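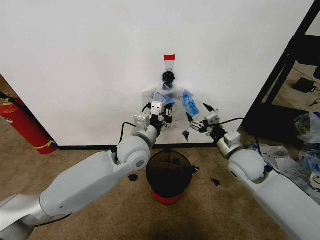

Filed under: Meeting Notes, Solar Share

Hurkside Solar Share - minutes of the fall members' meeting
Tuesday, October 15, 2019, upstairs room at the library

Notes by Nusrat Bhutto. I had the laptop again, so you get my version of events. If I got something you said wrong, write to me and I'll fix it before these go in the binder.

We started late while people found parking. The July minutes were approved with one correction: I wrote that the array faces southwest, and it faces south with a bit of a lean to the east. Sorry! I've been telling people southwest for years.

1. The inverter

This took up most of the evening, so I'll try to put it in some kind of order. For anyone who missed the emails, the older of our two Zornach inverters has been dropping out in the middle of the day and coming back on its own. It started in the hot weather, and we all figured it was heat, but it kept doing it through September when the shed was perfectly comfortable. The error it leaves behind is an insulation fault, meaning it thinks current is leaking to ground somewhere between the roof and the box.

The technician from Chávez came out and tested the strings one at a time. Three were fine. The fourth gave a low reading in the morning and a normal one after lunch, and he put that down to moisture getting into a connector overnight and drying out as the roof warms up. He opened what he could reach from the ladder and didn't find it. The rest of that string needs two people and a roof anchor, so it's a separate visit.

There was a long back-and-forth over whether to go ahead with that visit or just replace the inverter, which is old enough that we'll be shopping for one before long anyway. I said (and I'll say it again in writing) that a new inverter hooked up to a bad connector is going to trip exactly the same way. Some people felt the newer models are less picky. The technician had told me on the phone that if anything they're more picky, and I read that part of my notes out loud.

We voted to book the roof visit first and hold off on the inverter until we see what it turns up. All in favor except one, who wants it noted that he would like both done on the same day to save a trip charge. Noted.

I also asked that whoever goes up there replace both halves of the connector with the same make. Our original installer mixed brands in a few spots. They click together and look fine, and they can still let water in or run hot. Chávez said they'd do matched pairs as a matter of course, but I want it on the work order.

ACTION: Nusrat to call Chávez and get a date, preferably before the first frost.

2. Monitoring

The Remeo portal is still showing the whole array as one lump. We pay for string-level data and haven't seen any of it since the password change. I spent an evening on this and got as far as discovering that our account is registered to an email address at a company that no longer exists. Remeo support wants a letter on letterhead. We don't have letterhead, so I'm going to make some.

Until that's sorted out, the daily total is the only thing to go by. If you look at it on a sunny day and there's a notch in the curve around noon, that's the dropout. Please don't all email me the same notch. One is plenty.

ACTION: Nusrat to send the letter. If anyone has a logo file from the early days, please pass it along.

3. Bill credits

All 63 member households should have had the summer credit by now. A handful were short in August, and two people got somebody else's. The utility moved everyone to a new billing system and the share percentages were keyed in by hand. They've said the corrections will show up on the next statement. What you need to check is the line marked generation credit, on the second page, against the allocation on your share certificate. If you can't find your certificate, I have a copy of every one.

We had a good question about what happens to credits that roll over past the end of the year. I gave an answer at the meeting and I'm now less sure of it, so please ignore what I said until I've read the tariff properly.

4. Cleaning

Raised every fall, and here we go again. The proposal was to pay for a wash of all 331 panels before winter. The quote came in higher than last time, and the rain we've had since Labor Day has done a decent job for free. The bottom row does hold a strip of grime along the lower edge of the glass - it's a low-slope roof and the water sits against the frame lip. I went up and down on this myself. We agreed to leave it until spring, after the pollen, and to get a second quote then.

A member offered his pressure washer. The answer is a friendly no. It can force water past the seals, and the warranty says so in plain language.

5. Snow

Short one. Please don't rake the panels this winter, even with the foam head. The north gate will be kept clear so the disconnect can be reached. The code for the lock has changed, so ask me or ask anyone on the call list.

6. New shares

Nine shares are opening up, all from people moving away. There are 20 names on the waiting list, and we'll go down it in order. One member asked if he could buy a second share ahead of the list for his daughter, who has just rented a place in town. There was some sympathy but the rules don't allow for it, and she's welcome to put her name down.

7. Anything else

The shed door sticks. Lift and pull.

Somebody left a gray rain jacket at the July meeting and I still have it in my trunk.

The group that's thinking of doing something like ours at the high school would like to come see the setup. People were happy with that, on a weekend, after the roof work is done.

We finished just as the lights in the hallway were being turned off. The next meeting will be in January, same room if we can get it, and I'll send the date when the library opens its calendar.

N.B.

Questions about these minutes? Contact the Hurkside Solar Share secretary | © 2019 Hurkside Solar Share | Back to top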